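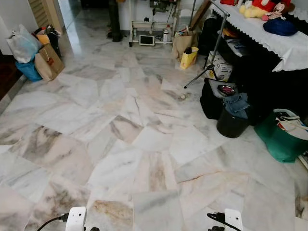 Marble floor with wood alongside

Skodach Guest House: Frequently Asked Questions
Updated 01/05/2022

When is check-in?
From 2 p.m. Late arrivals are fine if you call ahead.

How many rooms are there?
We have 13, all with private bath.

Is breakfast included?
Yes, except in November, when the kitchen is closed.

Can I bring a dog?
One small dog per room — please tell us when you book.

Is there parking?
Street parking only. The Vesov lot takes overnight cars.

Who do I contact about a group booking?
Write to Evdokia Panagiotou at the front desk.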